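Mendberg Tableware Lending Library
8 May 2022

We are pleased to share an update on the Mendberg Tableware Lending Library, which enters its second season this month. The posts that follow cover borrowing rules, returns, fees and the new pickup hours. Please read the full thread before sending a request. (thread)

The Library lends plates, bowls, serving pieces and table linens to households and community groups in Mendberg. A library card is not required. Borrowers must be 18 or older and must show proof of a local address at their first pickup.

Requests for May are now open. The request form asks for the date of the event, the number of guests and the name of the person who will be responsible for the items. Forms without a responsible person will be sent back.

Loans run for three days, counted from the day of pickup. Groups that need more time may ask for an extension when they submit the form. Extensions cannot be given by phone once the loan has started, as the next borrower may already have been confirmed.

There is no charge to borrow. A deposit of $44 is held for each loan and released when the items have been checked in. Last season the deposit was $47. The change was approved by our program director, Mhairi Galbraith, following comments from borrowers.

Breakage happens, and the Library plans for it. Please report a chipped or broken piece on the return slip and bring back all the parts you can safely gather. Two broken pieces per loan are forgiven. Beyond that, the replacement cost is taken from the deposit.

Do not repair items at home. Many household glues are not suited to surfaces that touch food, and a repaired plate will have to be withdrawn from the collection even when the repair looks sound.

Serving pieces are requested separately from place settings. Dark round plates and light trays may be combined on one form.

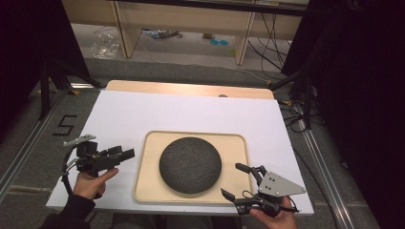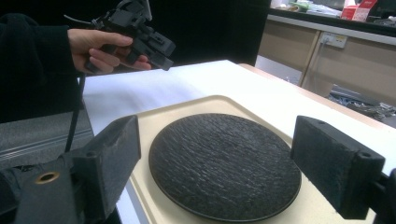
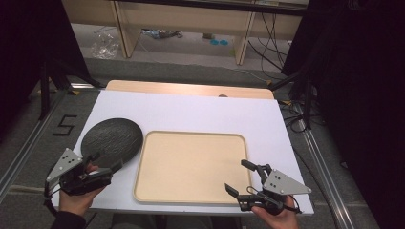 Place settings are lent in full sets only. A set consists of a dinner plate, a side plate and a bowl. We regret that we cannot split sets, even for very small gatherings, as single pieces proved difficult to match again at the end of last season.

Table linens should be returned unwashed. Shake out crumbs, fold the cloth loosely and place it in the bag provided. Our laundry service, Clevach, treats stains by type, and a wash at home can set them for good. Please note candle wax or red wine on the return slip.

All other items should be returned clean and dry. Hand washing is preferred. Pieces with a blue label on the crate may go in the dishwasher on a normal cycle. Pieces with a yellow label may not.

Pickup is now at the side entrance on Cesteo Street. Hours are Tuesday and Thursday from 4 to 7 p.m. and Saturday from 9 a.m. to noon. The front desk in the main lobby can no longer accept returns, and crates should not be left there.

Crates are heavy when full. Borrowers collecting more than one should bring a second person. A hand cart is available at the side entrance and must stay on the premises.

The Library thanks the Kneževič family for the gift of a large set of soup bowls, formerly used in their restaurant. The bowls are being entered into the catalog and can be requested from the last week of May.

We also welcome Yuzuki Nishimura, who joins the staff as collections assistant. Ms. Nishimura will handle catalog questions and requests from schools. Kamarul Liem continues as loans coordinator and remains the contact for all deposits.

Donations of tableware are accepted by appointment. We are currently looking for water pitchers, salad bowls and cake stands. We are not able to take crystal, silver or anything with a metallic rim at this time.

Questions about an existing loan should be sent by email with the loan number in the subject line. Replies to this thread are read during office hours but are not monitored over the weekend.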